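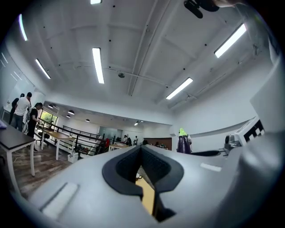 Indach Players' Association
Minutes of the April meeting

Present: Aroha Hapeta (chair), Purificación Requena (minutes), the two server moderators, and eleven members, four of them by voice call. The moderators asked to be written here by their role only, as in the last minutes.

The meeting opened at 7:10 p.m. The delay was caused by the voice channel, which had to be restarted.

1. Minutes of the previous meeting

Accepted with one correction. In item 4, "Mistanero will be removed from the ranked rotation" should read "Mistanero may be removed". Purificación apologized for the mistake.

2. The spring update

The chair presented the update to Indach which came out this month. The main changes for our members are these:

The harbor map, Prurnholm, is now open in ranked play. Before, it was available only in custom matches.
The character Esteban has a longer waiting time on his second ability.
Private servers can now save replays, with a limit of 163 replays for each server.

There was a long discussion on Esteban. Several members who play him regularly think that the change is too hard, and that he is now weak in small teams. One member on the call answered that he was chosen in almost every match of our winter league, and it was becoming boring to play against him. Aroha reminded everybody that the association can not change the game, only its own league rules. It was agreed to wait until the end of the spring league before we write anything to the developers.

On the replays, the moderators explained that the server erases the oldest ones when the limit is reached. They proposed to keep only the league matches and to delete practice matches every week. Agreed. Members who want to keep a practice match must download it themselves.

3. Maps for the spring league

The proposal was to replace Mistanero with Prurnholm for the whole league. In favor: it is a new map, everybody starts with the same experience, and the matches are shorter. Against: the lower part of the map has a known problem, where a player can stay stuck behind the fish market stairs and must leave the match. One of the moderators showed this on his screen. He needed three tries, but it happened.

Purificación suggested to keep both maps and to let the team with the lower position choose. Some members found this complicated for the first rounds, when there are no positions yet. After discussion the text was changed as follows: in the first two rounds the map is drawn by a moderator, and from the third round the lower team chooses.

Vote: nine in favor, three against, one abstention. The moderators did not vote.

If a player is stuck behind the stairs, the match is paused and the round is played again. The captain must ask for this in the match chat before the round ends — a request after the match will not be accepted.

4. Server costs

The chair reported that the association now has 3489 points of server credit. A month of the present server costs 1000 points. This is enough for the league, but not for the summer. Two options were mentioned: to close the second server in July and August, or to ask each team for a small contribution. No decision was taken. Aroha will ask the hosting company if there is a lower price for six months paid together.

5. Behavior in the chat

There were over 20 reports since the last meeting, most of them from the same two evenings. The moderators asked the members to use the report button and not to answer in the chat, which makes their work longer. A member asked if the reports are anonymous. They are anonymous for the other players, but the moderators can see the name.

6. Other matters

The team names for the league must be sent to Purificación before the end of the month. Names of more than sixteen letters are not shown completely on the results page, so please choose a short one.

A member offered to prepare a short guide to Prurnholm for new players, with the places where to find armor and the two ways to the lighthouse. The offer was accepted with thanks.

The question of a league for teams of two was moved to the next meeting.

The meeting closed at 8:55 p.m.

Minutes written by Purificación Requena. Corrections can be sent to her until the next meeting.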